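Tukitz Campaign Phone Bank Kit

Running a local race means asking strangers for their vote at 6:30 p.m., while their pasta boils over. The Tukitz kit can't make them like you. It can keep you from calling the same household four times — a thing that lost Halfdan Sveinbjörnsson at least one cousin in his county supervisor race.

Each kit covers one precinct captain and up to 2,000 voter records. You get a dialer login, headset, tally pad and a laminated script with the word "folks" already crossed out.
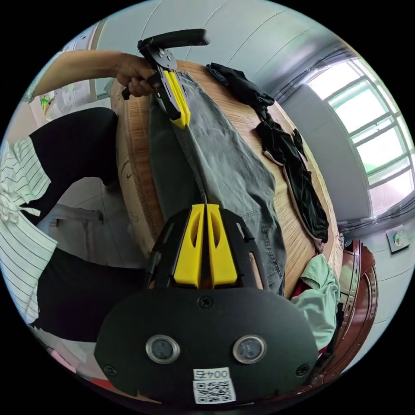
The script card wipes clean, so you can change your position on the water bond as often as your candidate does. Battery life on the headset is 80 hours, longer than most endorsements last.

In the box
Wired and wireless headset, one each
Tally pad, 166 sheets
Script card and grease pencil
Quick start guide by Signe Lykkegaard, who has lost three school board races and knows her way around a phone

Price: $237 per kit. Ships flat. Orders placed in January arrive before filing closes in most counties — check yours. Yard signs are sold separately, and blow away separately too.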